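4. The Lid Task in the Vistosbridge Project Course

4.1 Task and equipment

The second half of the project course was organized around a single manipulation problem. Each team had to program an arm with a parallel gripper to grasp the knob of a pot lid, lift the lid clear of the rim, set it down beside the pot, and then return it. The task was chosen by the teaching staff in February, before the course opened, on the basis of a pilot with a plastic storage box. The box had proved too easy. Most pilot students completed it with fixed waypoints and never opened the vision part of the handout.

Cookware changes the problem in several ways. Polished steel returns the surroundings to the camera, including the arm itself, so that a segmentation threshold tuned at one pose often fails at the next. The knob is matte and dark and would seem an easy target, but its reflection in the lid is also dark and moves with the viewpoint. Finally, a lid that is gripped off center tilts when lifted and can catch on the rim.

All teams used the same bench layout, with a pale green gridded work surface against a plain white wall. Two camera views were made available: a fixed view of the workspace and a small camera carried at the wrist. The low-level motion interface was Atar, which the students had already used in the first half of the course for joint-space exercises. Trial logging and scoring were handled by Furkodine, a set of scripts maintained by the department that writes joint states, gripper width and both image streams into one time-aligned record.
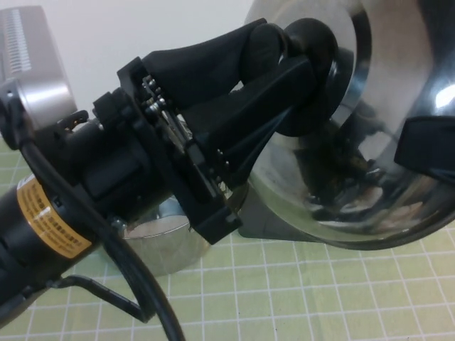
Students were not required to use both views. The handout stated only that the final program had to run without operator input after the start command, and that the pot could be shifted by the staff between trials within a marked region. Rotation of the pot was allowed as well. For a lid with a round knob this has little effect on the grasp itself, but it changes where the side handles lie, and a low approach from the wrong direction can bring the gripper body into contact with one of them.

Nine teams registered for the project. The course was run in blocks, with bench access assigned by a booking sheet and simulator access open at all times. The simulated pot was taken from the Geerts model set and had a diffuse material by default. A reflective material could be enabled in the configuration file, at a considerable cost in rendering time. Few teams enabled it before their first bench session, and several reported that detection code which had been stable in simulation had to be rewritten afterward.

4.2 Approaches taken by the teams

The submitted programs fall into two groups. In the first, the knob is located once in the fixed view, the position is transformed into the arm base frame, and the approach is executed open loop. Calibration between the fixed camera and the arm determines most of the outcome. Teams in this group spent a large share of their bench time on the calibration target and comparatively little on the grasp. Their programs are short and easy to read, and the failures are consistent: when the transform is off, the fingers arrive displaced by the same offset on every trial.

In the second group, the fixed view supplies a coarse position only, and the wrist camera is used to correct the approach. The usual method was to fit an ellipse to the outer edge of the lid, take its center as a first estimate, and then search for the knob in a window around that estimate. The fit degrades as the arm gets closer, when the lid leaves the field of view on one or more sides. The better programs detected this from the share of edge points lying on the image border and switched to a knob-only tracker before the fit became unusable.

Replacing the lid was harder than removing it for both groups. On removal, a grasp error of several millimeters is usually absorbed by the compliance of the finger pads. On replacement, the same error moves the lid relative to the rim, and one side may seat while the other rests on top. The wrist view of the open pot gives a strong rim contour, but the inner wall carries a second, reflected contour partway down, and an ellipse fit without an outlier test may settle on that one or on a mixture of both.
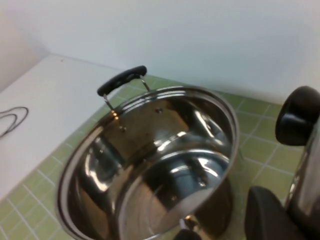 One student objected in the midterm review that the rim problem was being treated as a vision problem when it should have been treated as a contact problem, and that a slow descent with a stop on motor current, followed by a small circular motion, would seat the lid without any rim estimate at all. The suggestion was discussed at length. The staff position was that current-based stopping was permitted under the rules, provided that the threshold was stated in the report and was the same for all trials.

Three forms of this idea appeared in the final submissions. The simplest one lowered the lid until the current threshold was reached, opened the gripper, and pushed down on the knob with closed fingers. The other two moved the lid in a spiral while holding it. Of these, the version with the lower descent speed needed fewer restarts, though its authors also had the most bench time and the two effects cannot be separated from our records.

4.3 Data collected

Each Furkodine record begins at the start command and ends when the arm returns to its rest pose or when a staff member presses the stop. Records that ended in a stop were kept. They are useful for the timing analysis in Section 5 and were in some cases the only evidence of how a detector had failed. After removal of records with missing joint data, 43 trials remained. The set was frozen on November 4, 2018, and no trial run after that date is included.

Image quality in the wrist stream is uneven. The camera runs at a fixed exposure, and frames captured during fast transfer motions show blur on the nearest objects while those farther off stay fairly sharp. 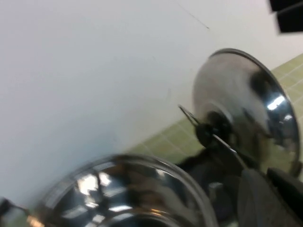 Six teams handled blur by pausing the arm before each detection step. This is reliable and adds a noticeable delay, which the scoring rules penalized only lightly. The remaining teams either discarded frames above a joint velocity limit or made no provision. For teams without a provision, the logged knob position jumps during transfers and recovers once the arm slows. Whether the jump mattered depended on whether the controller was using the estimate at that moment, and in most programs it was not.

A separate difficulty arises at close range. With the wrist turned so that the lid is seen nearly face-on, much of the image may be taken up by a plain pale surface, and a finger can overlap the edge of the lid. Programs that relied on a full contour lost the lid in this configuration. Masking the fingers with a fixed polygon helped only when the gripper opening was constant, and one team therefore indexed its mask by the reported gripper width (see Figure 2 for the type of view concerned).
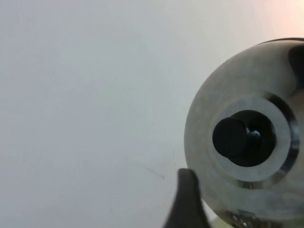
Figure 2. Close wrist-camera view: metallic disc with central black knob at right, gripper finger at lower center.

The indexed mask was built by closing the gripper in steps against a plain background and storing the finger outline at each step. Intermediate widths use the nearest stored outline. The method takes one short calibration run and has to be repeated whenever the camera bracket is loosened. The team shared its script with the rest of the class before the final session, and it has been part of the course handout since then.

Labels for knob position were produced by hand on every twentieth wrist frame. Frames in which the knob was hidden by a finger were marked as occluded and left out of the error figures, though they still count toward the trial durations reported in Section 5.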